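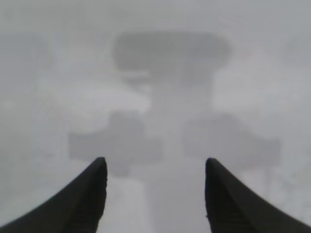 Celina Bednarek wrote in to say hers did the very same thing: closed fine with nothing in it, then let go halfway to the shelf, and would I please explain what I did about it. Well, Celina, I can tell you what worked on my arm, and also the part where I nearly lost a fingernail!

First, kill the power at the wall. I used to just hit pause on the Flomer and reach in (I know, I know), and at cycle 126 it woke up and pinched me good. Pause only means it's waiting for you. Now the plug comes out and sits on the bench where I can see it.

Next, wipe the fingers. Kitchen grease gets on everything in my house, so I go over the inner faces with a barely damp rag and a drop of dish soap, then dry them with an old T-shirt. Don't use furniture polish. I did that in November and it dropped things for a week.

Then try something light and open before you trust it with a jar. My test piece is a yellow plastic basket with a loopy orange rim, and those loops are where my trouble was hiding. If a finger comes down on top of the weave, stop right there and back the arm straight up. Don't drag it sideways, or you'll be gluing loops all evening like me.

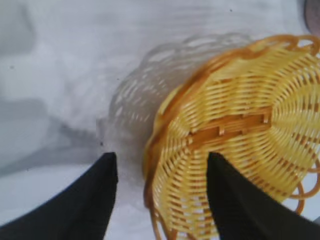 Setting the squeeze back down

Mine had crept up to 513, way too much for thin plastic. I dropped it to 100 and went up a little at a time, with my hands in my lap the whole while. Write your number on masking tape and stick it to the base, you will forget it otherwise!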